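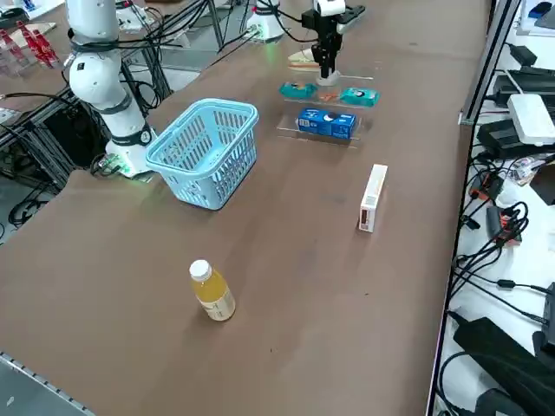 4 min read

Part 2: Setting the table for the grocery task

OK, arms are bolted down, you've read Part 1, and you're itching to press go. Hang on a bit! Most of the bad runs I've had in our club came from how I laid out the table, so this is the section I'd read twice if I were you.

1. Put the basket down first. It goes close to one of the arms, open side up, and nothing gets stacked in it before the run. We use a light blue plastic one with slotted sides, and I set it by eye (Makorton, the team we trade notes with, tape theirs down, and I can't argue with that either).

2. Set the clear stand within reach of a gripper. Our task sheet calls it the Trulutik shelf. Push on it with one finger. If it slides, wipe the feet and try again.

3. Load the stand. I like small packaged stuff with different shapes: teal snack packs, a blue box, something bready like a sandwich. Leave some gap between neighbors so the fingers have somewhere to go.

Note: soft pouches are way harder than boxes. If this is your first Saturday with the arms, start with boxes and save the pouches for when you're feeling brave.

4. Add the loose items on the open part of the table. Ours are a bottle of yellow juice and a small white carton. Check the cap on the bottle. Then check it again, please, I'm begging you.

5. Mix up the poses between runs. Standing, lying flat, turned sideways, all of it counts. A bottle on its side is a whole different grasp from a bottle standing up, and your scripts need to cope with both.
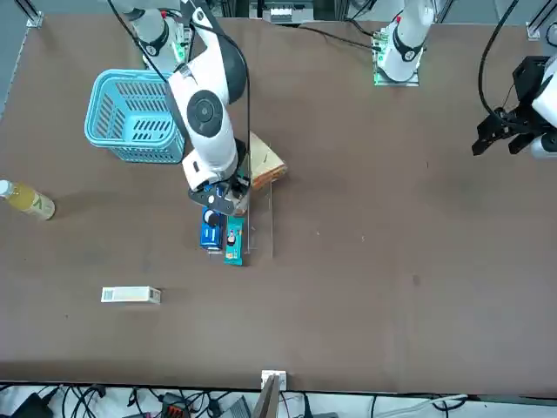 6. Do a slow pass. Open the Stinik panel, set speed to 4, and bring one gripper down over the stand while the other arm stays parked. Watch the cables as the elbow bends! They need slack the whole way, and if one pulls tight, stop and go back to Part 1.

CAUTION: Keep your hands off the table while either arm is enabled. Yes, even to nudge the carton. Hit pause, wait for the arm to settle, then nudge.

7. Save the layout. Give it a name you'll recognize in April, because "test_new_final" helps no one (I have 68 of those, so I'm speaking from experience).

Note: the log fills up at 4,000 lines and then starts writing over itself. Copy it off before a long session.

If the arm stops short of an item, skip ahead to Part 4 before you touch any offsets. I spent a whole evening changing numbers once and the stand had just been bumped.

2,397 views | 68 shares | 4 comments

Related guides
Part 1: Mounting the arms and running cables
Part 3: Recording your first pick
Part 4: When the gripper stops short
The Đorđević drill: practicing two-arm handoffs
Stinik panel shortcuts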